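Can a Robot Tidy the Junk Drawer Yet?

Tips for the house and the workbench, by Mhairi Nisbet

A reader in Hercombe writes to ask whether she should bother cleaning out her kitchen drawers this spring or hold off until a machine will do it. Her husband favors holding off. He has favored it since January.

I have some sympathy. Everybody has seen the videos in which a robot folds a towel, and the towel does end up folded, though if you look at the corner of the screen you'll often find the speed has been turned up. My sister in Dokdale folds towels at regular speed while yelling at a dog.

Drawers are a fair test, because a drawer is several chores pretending to be one. You have to find the handle, pull straight, stop before the whole thing lands on your foot, reach in past the sides, pick up one item without dragging three others along, and shut it again. Most of us learned this before we could read.

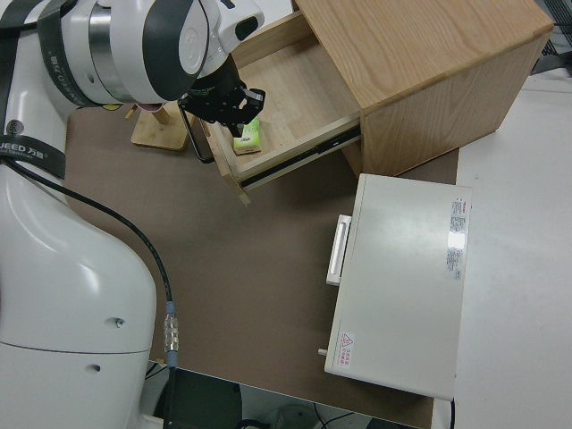 Gripper in the drawer, small packet underneath. Note the wire handle, a kindness to fingers of any make.

A single packet with plenty of space around it is the friendly version of the job. My own drawer at the Skamham house has rubber bands, birthday candles, a tape measure and a key to something we sold. I wouldn't send a beginner in there, metal or otherwise.

On the shop floor the odds are better. Machines have been moving the same part from the same spot for years, and they're good at it. If your bench work is 200 identical brackets, somebody can sell you help. If it's one wobbly chair, get the glue out.

So clean the drawer. A few things that make it easier for you now, and for whatever comes along later:

Empty it completely. Picking around the edges is how the birthday candles got to be nine years old.

Wipe the slides with a dry cloth before you reach for any oil. Crumbs cause most sticking.

Give small things a tray or a piece of stiff card to sit on. You can lift the lot out at once, and flat packets stop sliding to the back.

Leave some gaps. If you can't get two fingers around an item, you'll be pulling it out by the corner and swearing.

Swap tiny knobs for a bar or loop handle. Measure the screw spacing first. I didn't, and I own four handles that fit nothing.

Put the batteries somewhere else.

As for the husband in Hercombe, he can start with the drawer under the microwave. He comes with two grippers already fitted, and he's had since January to charge.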